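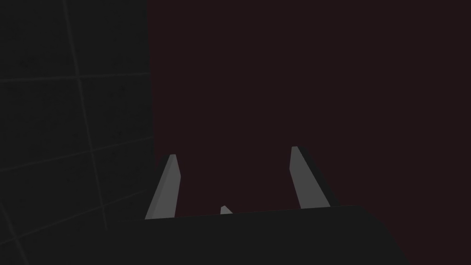
Wrist view from a simulated kitchen run in Plotgate, fingers open, nothing between them.

Plotgate – planning and replay for simulated arms

Hi, I'm Ifor Powell, and I write Plotgate pretty much full time now. It started as a pile of scripts I used to figure out why my arm kept getting stuck in places where it had no business being, and it grew from there (a lot!). It takes a scene, an arm and a goal, plans a path, runs it in the simulator, and then lets you scrub back through every step with the wrist view and the plan side by side.

The wrist view is the part I use most. The side camera gives you a nice overview and tells you very little about the last inch of a reach. From the wrist you get the two fingers, whatever is between them, and whatever is behind that. In the shot at the top that's dark gray tile on the left and a plain, nearly black maroon surface taking up most of the rest. A tile wall like that is handy, by the way. The grout lines give you something to judge the lens by, and you can see them bow and slant the way they do with a very wide view up close. The plain maroon side gives a feature tracker next to nothing to hold on to, so scenes like this one are in my regular test set.

What you get

Planner. Give it a target pose or a named object and it finds a path around the things in the scene. You can cap the planning time, and if it runs out it hands you the best partial path with the blocking part highlighted. I like that a lot better than a red error box.

Replay. Every run is saved as one file. Drag the slider, step forward or back, drop a note on any step. You can also edit the plan from the middle of a run and branch off from there, so you don't sit through the first half again.

Camera check. This compares the lens settings in your scene with the ones your perception code thinks it's getting. I spent most of one February chasing a bug that this would have caught before lunch, and yes, that's why it exists.

Batch runs. Queue up to 1,000 runs with shuffled start poses, go to bed, and sort them by how they ended in the morning. Version 2 added filters, so you can pull up every run that ended with open fingers and a failed grasp check.

Works with

Scene files from Tamer load directly, textures included. Ruppert exports come in too, though you'll want to look over the joint limits after importing – they use a different zero for the wrist. Steltier support is in testing. Planning works, replay works, batch runs don't yet.

The download comes with 57 sample scenes, mostly kitchens and workbenches.

Price

A single seat is $337, paid once, with updates for the version you bought. Students, write to me from your school address and we'll sort something out. The trial has everything switched on except batch runs.

Questions go straight to my inbox. If something looks wrong in a replay, attach the run file and tell me which step, and I'll open it up on my end.

We use cookies to remember your settings and see which pages get read. Accept all / Manage choices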